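Looking after stainless steel plates and a wipe-clean table

By Shalini Tiwari
3 January 2024

Steel plates last for decades if you treat them reasonably well. Most of the ones I get asked about have nothing wrong with them except hard water marks and a film of old dish soap.

Everyday washing

Scrape the plate, rinse it, and wash it in hot water with a small squirt of soap. Use the soft side of the sponge. If the plate has a brushed finish, wipe in the direction of the lines. Dry it with a cotton towel right away. Air drying is what leaves the white spots.

Don't leave salty food or pickle sitting on steel overnight. Salt can pit the surface, and pits don't polish out.

White spots and rainbow marks

Mix one part white vinegar with two parts warm water. Wipe it on, wait 2 minutes, rinse and dry. The rainbow tint you get from high heat comes off the same way, though it may take a second go. Never mix vinegar with bleach, and keep bleach off steel altogether.

Stuck-on food

Make a paste of baking soda and a little water. Rub it on with a damp cloth, leave it while you do the rest of the dishes, then rinse. Skip steel wool. It scratches, and the bits it sheds can rust.
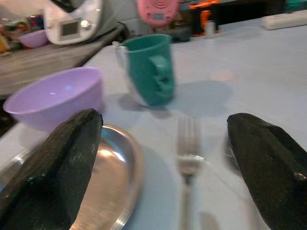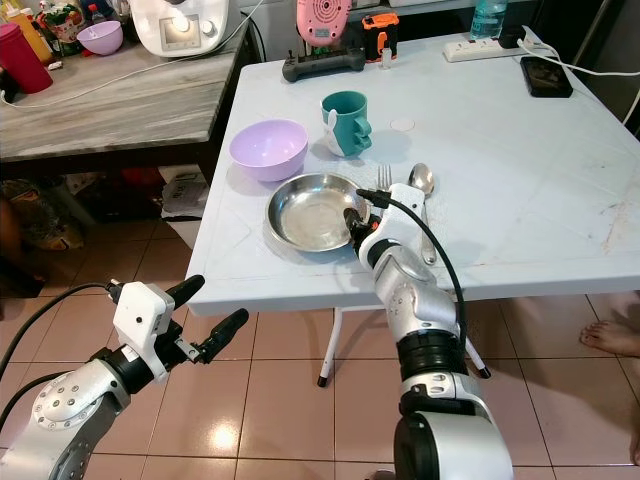
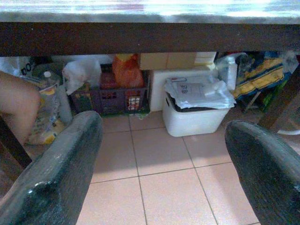 A round steel plate on the table (first two photos) and the dark wooden apron under the table top (third).

The table

Glossy light tops show every smear. Wipe up turmeric, tea and beet juice as soon as they spill. For a yellow stain that has already set, try the baking soda paste on a corner first and check that it doesn't dull the shine. Two cloths work better than one here, a damp one to clean and a dry one to buff.

People forget the wooden band under the top. Splashes run over the edge and dry there. Once a month, go along it with a well-wrung cloth and then a dry one. Check the screws or bolts at the legs while you're down there. Ours had worked loose by June and the table rocked for weeks before I looked.

Storing plates

Stack them by size, completely dry, with a paper towel between any you want to keep shiny. Cast iron goes on a different shelf. If the stack smells stale, wash the lot and wipe the shelf with the same vinegar mix before putting them back.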